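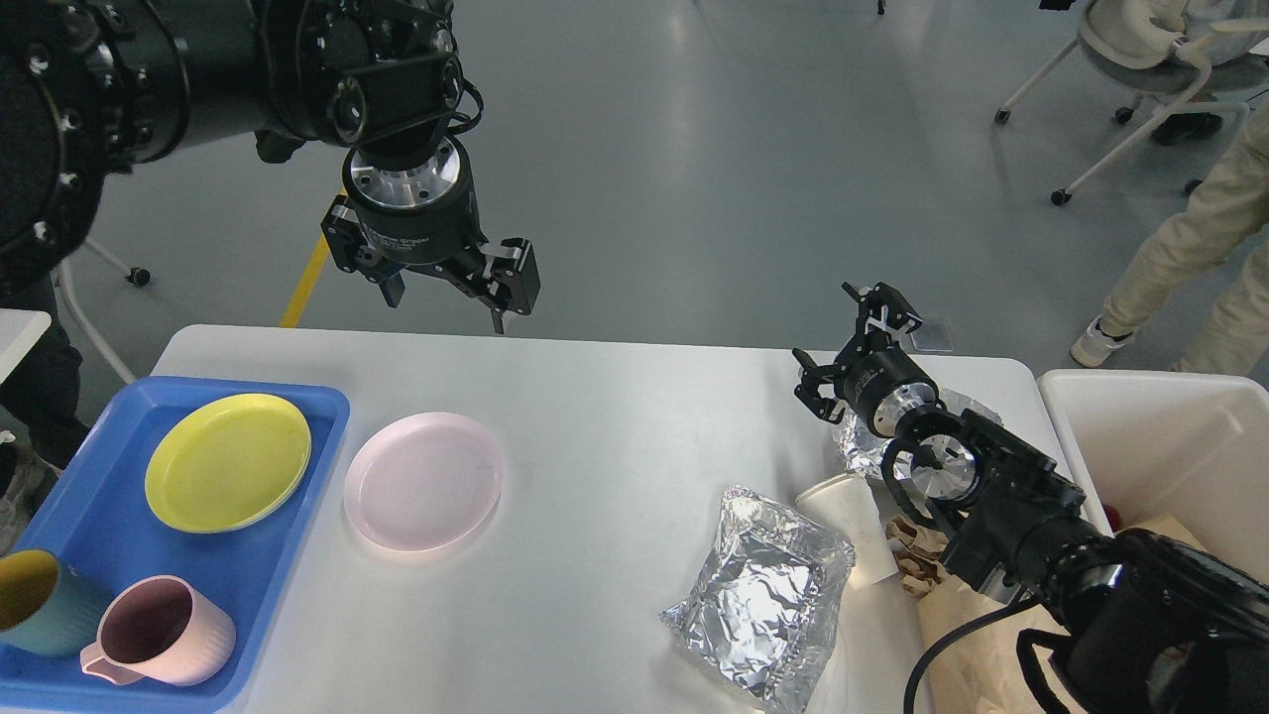

Table clearing, tray side and bin side, both arms under remote control.

August, bench notes, started 9.40

New task today and I like it a lot. After all that time on pegs and blocks we finally have something a person would want done: clear up after lunch. Crockery goes on the blue tray, rubbish goes in the white bin. A five-year-old could tell you the rule, and it gives both arms something worth doing.

Setup as it stands: the left arm looks after the tray, the right arm looks after the bin. Both are driven from the Akl handles, one operator for the pair. I tried it with two operators first (one arm each) and it was hopeless, we kept waiting politely for one another. With one person the hands sort themselves out and the two arms start to look as if they belong to the same body.

Plates first. The pink plate is the one I keep practising on. It sits flat on the table with hardly any gap under the rim, so a straight-down grab slides off. What works: come in low from the side, one finger just below the rim, one above, close slowly, tilt before lifting. I spent most of an hour on that and by the end could do it without thinking about my wrists, a lovely feeling. The first few goes I squeezed too hard and the plate shot away towards the tray, so half right.

Note for whoever drives next: don't correct in mid-air. If the grip is poor, put the plate down and start again. Dirneo learns the wobble along with everything else, and last week's policy had my nervous little shake in it, plain as anything. Quite funny to see your own bad habit played back by a machine, but we don't want it.

Mugs are easy by comparison. Handle if it faces you, body if it doesn't. I've been turning the mugs between runs so that we get both.

Rubbish is the interesting half. Foil is the best training object we have ever had on this table and it costs next to nothing! It gives under the fingers, it never keeps the same shape twice, and it throws light about so the vision side has to work for its living. I drove the right arm through a whole string of foil pick-ups and no two felt alike. Firm pinch across the middle, lift straight up, carry over the bin rim, open. The only trap is opening too early. Wait until the wrist is properly past the rim.

Paper cup: on its side is much nicer than upright. Fingers either side of the wall, gentle, or it folds. If it folds, carry on and bin it anyway, a squashed cup is still a cup and people squash them all the time. Keep those runs in.

Napkin: pinch a peak. If there's no peak, nudge it with one finger until there is one. I wasn't sure about recording the nudge but I've decided we should, it's what a person does.

Paper bag: the difficult one. It spreads out under the right arm and you can't see your own fingertips while you're reaching back for it. I ended up leaving it until last and pulling it towards the middle before lifting. Somebody please try it in a different order and write down how it went.

11.15 – stopped for tea and to look at the logs. Time per full clear is down to 2 minutes on a good run. Force readings on the left gripper look clean. The right one has a small offset after each close, which I zeroed by hand between runs. Worth a proper look before we do a long session.

Levell came up on the call with Tastitz: they'd like all the demonstrations in the Levell format, so the episode labels need changing at our end. I've done it for today's runs and left the old ones alone.

13.30 – back on. Did 13 full clears this afternoon and kept 10. Of the three I threw out, one was a dropped handle (mine, sleeve caught), one had the recorder still paused, and one I simply didn't like, far too much dithering over the napkin. I know we've argued about whether dithering counts as bad data. My view for now: a short pause to look is fine, going back and forth is out.

Layout changes between runs: I've been moving things by hand and trying to be untidy about it. It's harder than you'd think. Left to myself I put the crockery near the tray and the rubbish near the bin, and then the robot can get it right by side alone without looking at what it's picking up. So from the fourth run on I made myself swap some over – a mug down by the bin, foil up against the tray. That means passing from arm to arm, or one arm reaching across the other, and the reach across is where you need to take care. Slow right down, keep the idle arm high.

Passing between grippers got a small cheer from the other bench, by the way. Left holds the mug by the body, right takes the handle, left lets go only once right has closed. Did it cleanly three times running.

Tastitz want 4000 episodes before they'll train the big one. At today's rate that's a lot of lunches, but the driving really does get quicker, and I'd happily do this over blocks any day.

To do
Check zero on right gripper, warm and cold
More foil, different sizes
Try the bag first instead of last
Runs with the tray turned the other way
Ask Tastitz if partial clears count towards the total
Wash the mugs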